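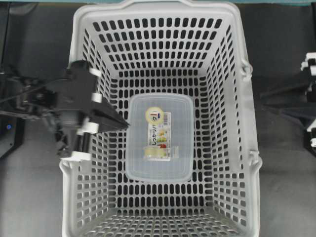 Working Group on Good Practice for Tabletop Manipulation
Minutes of the June meeting

Present: Marion MacAulay (chair), Vasanthi Poojary, Sushil Dubey, Madhu Goel
By phone: Dexter Halvorsen (Griveo), until item 5
Minutes: Madhu Goel

The meeting opened at 9:30.

1. Minutes of the last meeting

Accepted with one correction. Under "Stops and resets" the text should say that the operator releases the arm, and the second person at the station confirms. The draft had them the wrong way round. Madhu has fixed the copy on the shared drive.

2. Matters arising

Sushil has moved the stop button at the Vusumness site to the operator's left. Marion asked whether the written procedure had been changed as well. It has not. Sushil will do it before the next session there.

The new sheet for recording worn finger tips is in use. Vasanthi said people fill in the date and the station but leave the "action taken" column blank. Agreed to put that column first.

3. Rule on household items (section 4 of the guide)

Vasanthi introduced the revised wording. The present rule says only that items should be "suitable and safe." Two sites read this very differently, and one had been removing all packaging labels before use.

The group went through the proposal line by line. Agreed text:

4.1 Items are used as sold. Product labels stay on unless they are peeling.
4.2 Any item with a cutting edge is listed by name on the session sheet. This includes tape dispensers and foil boxes.
4.3 Food containers are empty and have not been used for food.
4.4 A cracked basket, box or lid is taken out of use the same day.

Dexter was against 4.1 at first. His concern was that labels in a language the operator cannot read might hide a handling warning. Marion pointed out that the person who signs items in already checks for warnings, and that this could be stated outright. Dexter accepted 4.1 with that addition. Vasanthi will write it.

There was a longer discussion of 4.2. Sushil thought that a tape dispenser with a plastic cutter hardly counts as an edge. Vasanthi's view was that people reach in to straighten an item without looking at it, and the teeth face up when the dispenser is standing on end.
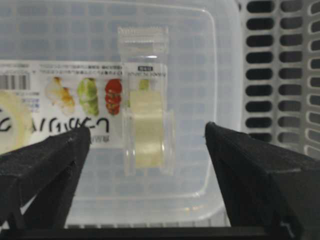
Sushil withdrew the objection but asked that the rule not require gloves, as gloves make it harder to work the stop button cover. Agreed. The guide will say that the operator picks up such items by the sides, with the arm released and the second person watching.

4. Clear and see-through items

Madhu reported on the returned session sheets. There were 341 sheets in the batch, and 30 of them had a remark about clear plastic. Most of the remarks say that the operator could not tell on the screen where the lid ended, and stopped to look at the table directly.

Marion said stopping to look is the right thing to do and the guide should say so. At present it tells operators to keep their eyes on the screen throughout, a line carried over from the Melnychuk procedure, where the station is behind a partition. The group agreed to delete it for open tables.

Dexter asked for a speed limit near clear items. Sushil would like one too, but did not want a number written down before it had been tried. Left open. Sushil and Dexter will each run the same short task at their own site and bring the results.

5. Two arms over one basket

The guide has nothing on this. The present habit is that one arm works in the basket and the other stays parked outside the rim, but habits differ from shift to shift.

Proposed by Vasanthi: only one arm may be below the rim at a time, unless the task sheet says otherwise and the chair has signed it. The idle arm is parked clear of the walls - hovering over the rim does not count as parked.

Dexter was concerned about handover tasks, where both arms have to be inside. Vasanthi replied that those are covered by the signed task sheet. Adopted as proposed, all in favor.

Dexter also asked whether the rule applies to shallow trays. Marion ruled that it does not, and that trays can be looked at separately if anyone brings a case.

Dexter left the call at 10:40.

6. Cables

Sushil has seen cable loops at the wrist catch on basket handles. He suggests taking handles off wherever they unclip. Marion would like to hear from the Vollov site first, as they carry their baskets between rooms and may need them. No decision.

7. Printing

The printer quotes for 400 copies of the short guide. Marion thinks this is too many while section 4 is still changing. Held over until the final text is agreed. Stations should go on using the stapled version, with page 2 replaced.

8. Actions

Vasanthi: add the warning check to 4.1 and circulate section 4.
Sushil: update the written procedure at Vusumness; run the clear item task.
Dexter: run the clear item task at Griveo.
Marion: write to Vollov about handles.
Madhu: reorder the finger tip sheet; send out the replacement page 2.

9. Any other business

Madhu asked that session sheets be filled in with pen. Several in the last batch were in pencil and did not scan.

The meeting closed at 11:15. The next one will be at the same time, by phone for anyone who cannot travel.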